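4. Planning the Purchase: What the Cells Cost Us and What We Would Buy Again

We promised ourselves when we began this project that we would write down the money side as carefully as the technical side, and this section is our attempt to keep that promise. Papers on bin picking tend to list the arm, the gripper and the camera, and then move on to the results. A reader who wants to build something similar is left to guess at the rest, and in our experience the rest is where a budget quietly goes wrong. We have tried to be generous with detail here, even where it makes us look a little naive.

The Pornow lab planned for 6 cells, all to be bought in a single order and all meant to be alike. The quotes for the arms came back quickly and were close to what we had expected. What we had not planned for was the long tail of small items: brackets, connectors, spare cables, fasteners in two thread standards, sheet stock for the work surfaces, and the clamps and tape that hold a cell together in its first weeks. We had entered all of this on one line of the proposal, called "supplies," and set it at $708 per cell. By July the true figure had settled at $971 per cell. The gap is small next to the price of an arm, but it came out of a line that could not be topped up without a new request, and that request took longer to approve than the arms took to ship.

Looking back over the invoices, we can see three places where a little more thought would have helped. The first is cabling. We priced cable by length, measured along the arm with the arm at rest, and of course an arm that reaches down into a bin needs slack at each joint — more slack than looks reasonable on a drawing. We ended up reordering for every cell, and the second order cost more per foot than the first because it was smaller. Our advice is to pose the arm at its farthest reach before anybody measures anything.

The second is the bin. We went back and forth on plastic against metal for longer than we care to admit, and the Gebretsadik group was kind enough to share its own notes with us while we did. Metal costs more and scuffs quickly, and a scuffed floor changes how light bounces back to the camera. We chose metal anyway, since we wanted one bin to last through the whole study. We would make the same choice again, but we would now buy a spare at the start, so that a fresh surface is on hand if the wear begins to matter (Figure 6 gives a fair idea of the surface under the gripper).

The third is fingers. The Dustatov gripper package we selected comes with a single set, and replacement sets are sold separately with a lead time of several weeks. We treated fingers as part of the gripper when we should have treated them as something that gets used up, like sandpaper or printer ink. The Musar purchasing template, which we adopted halfway through the project, has a separate column for parts of this kind, and it has saved us a fair amount of arguing.

Objects for picking were the one pleasant surprise. We had set aside money for a commercial object set and in the end spent very little of it, as a mix of kitchen tools and odds and ends gave us the spread of shapes we were after — long and thin, round and shiny, chunky, clear. Clear and shiny things in particular are worth having from the first day, and they are cheap.

Figure 6. Bin, gripper and picking objects in one cell.

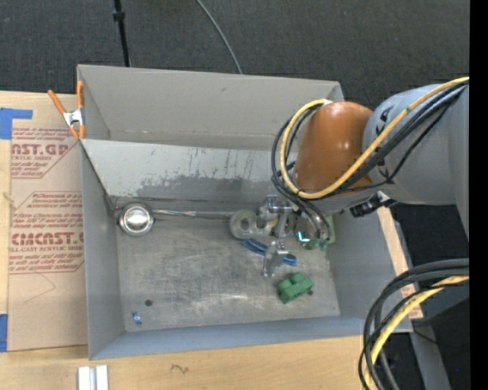 Labor deserves its own paragraph, and we are sorry to say that we kept poor records of it. We logged hours for programming but left assembly out of the log, so we can't offer a figure we would stand behind. Groups planning a purchase of this size should start the log on the day the first crate is opened.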